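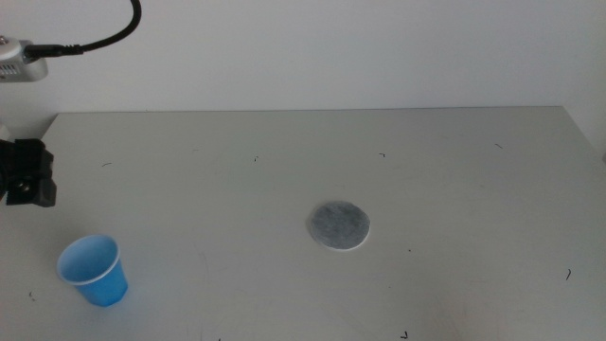
Why not just wash real glasses, a reader asked under my last post, and are coasters even worth it with disposable cups. Fair questions, and the answer got long enough that I moved it here.

I do wash real glasses, most of the year. In July and August the house fills up with my sister's kids and their friends, and I keep a sleeve of blue plastic cups on the counter. The sleeve holds 100. I bought it at Kovitz, the party supply place out past the car wash, and I expected it to be gone by the Fourth. It lasted until the week school started, mainly on account of a marker tied to the cabinet handle. Everybody writes a name on a cup in the morning and it stays theirs until dinner. I rinse the good ones and put them out again.

As for the coasters, yes, I think they are worth it. A cold drink sweats the same in plastic as it does in glass, and a light cup moves around more. Our table is white and it shows everything. Coffee comes off if I get to it the same day. Grape juice doesn't always. There are scuffs on it I have given up on, and I don't mind those, but I would like to stop adding rings.

I have tried a few kinds. Cork was fine for a year and then started to crumble at the edges, so there were brown bits in the silverware drawer. The ceramic ones looked nice but a wet cup stuck to them, and you would pick up your drink and the coaster came with it for a second before it dropped. One chipped the tile that way. The slate set from my aunt is still in the hutch – too heavy for the kids and it scratches.

What we use now is plain gray and round, flat, no pattern. It doesn't clatter and it's easy for a small kid to aim for. I keep 2 on the table and the rest in the drawer under the phone. More than that and they turn into frisbees.

To clean them I shake them out over the sink and press them with a damp dish towel. I put one through the wash once, with the dish towels, and it came out a slightly different shape. It still works but it lives on my nightstand now.

For the table I use warm water and a drop of dish soap, then a dry cloth. I bought a bottle of Closumum surface cream last spring after reading the label in the store for far too long. It made the top shiny for a day and then every fingerprint showed, so I went back to soap. The bottle is in the garage if anyone local wants it.

Next week I am back to the pantry shelves, which are a mess again. I have found four open bags of rice so far.

Filed under: Kitchen, Everyday Stuff
2,132 views – 2 comments – Share this post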